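5. First pick with the Storlow gripper

Do this after homing, not before. Arm on, Tanoli pad plugged in, speed at 3 per cent.

1. Clear your hands from the table. Press WAKE and wait for the tone.
2. Open the jaws fully. If they stop short, see fault 167.
3. Jog forward untill the cup sits between the two fingers — tips either side, not touching.
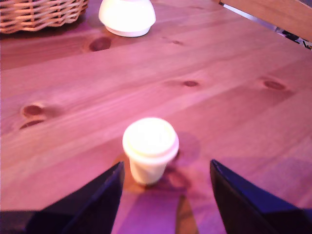 Esimow Support Desk, Bench Arms Team

4. Close in small taps. Small white cup with the lid on is fine for this, go gently on the sides.
5. Lift straight up. No twisting yet.

CAUTION: never reach between the fingers with the arm live. Stop button first, every time.

Note: coloured lighting can upset the wrist sensor. If picks drift, switch to plain white light and redo step 2.

Grip limit is 300 g, lid and contents included. Dont go over it.

Still stuck — ring ext. 2977, ask for Refilwe Mathebula.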